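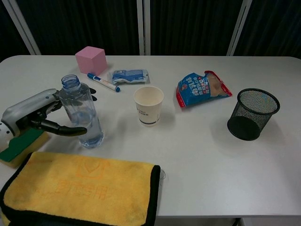 Jointed hand with a water bottle, on the white work table.

Equipment review: Prendiso jointed hand and table package

Prepared for departments planning a purchase in the coming budget year

The Prendiso package was assessed over 29 working sessions ending in May. The review was limited to the handling of small household and office goods on a table, as this is the work most departments have asked us to cost. Heavier lifting was not considered.

Handling
The black jointed fingers wrap well around upright items. A clear plastic water bottle, a paper cup and a wire-mesh pen holder were all part of the regular set, along with softer goods such as a sponge and a folded towel. Over 300 recorded attempts with the full set, the hand completed 305 fewer corrective moves than the Flestimura unit reviewed last year. Results were weakest with flat items. Small wrapped packets and whiteboard markers took longer to pick up, and departments that mainly sort such goods should ask for a trial before ordering.

Set-up
Assembly took two staff one morning. The printed guide is clear, although the section on cabling assumes a wall outlet on the left. We used a plain white table and a dark curtain behind it, neither of which is included in the price. The curtain was an inexpensive addition and can be bought locally.

Costs to plan for
The quoted price covers the hand, the wrist mount and one year of support. It does not cover freight, spare fingertips or operator training. Training through Birhane is charged per person and should be entered as a separate line in the budget. We recommend setting aside funds for 100 replacement fingertips in the first year – the supplier's minimum order – and storing them on site.

Consumables are easily overlooked. Bottles, cups and snack bags lose their shape with repeated handling, and a modest monthly allowance is advised.

Rating
Recommended, with conditions. The Jodedov lease remains the better choice for short projects. Quotes for either option should be requested in writing and should state the delivery period.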